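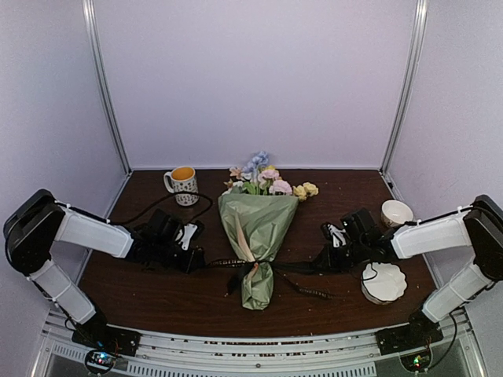

A bouquet in sage-green paper, tied at the waist with black ribbon. Flestport open day, October 2023.

I had been meaning to get over to the Pirkari flower workshop in Flestport for years, and the open day finally gave me the push (that and the promise of cake). They have 800 square feet at the back of the old Urban building, and it smelled wonderful from the stairs up!

We spent most of the morning on wrapping, and I learned more about paper than I ever expected to. You start wide at the top, let the creases run down to the waist, and keep hold while the ribbon goes around. I loved the colors in the bouquet at the top of this page – light blue standing up highest, peach beside it, two pinks on the right and a pale yellow spilling past the corner of the paper. My own attempt rode home to Zustitthorpe on my lap, 9 stops on the bus, and lost one petal.

Doors close at 3, so go early. Parking is easier behind the church.

We use cookies to remember your preferences. Accept | Settings

© Flestport Visits | Contact | Back to top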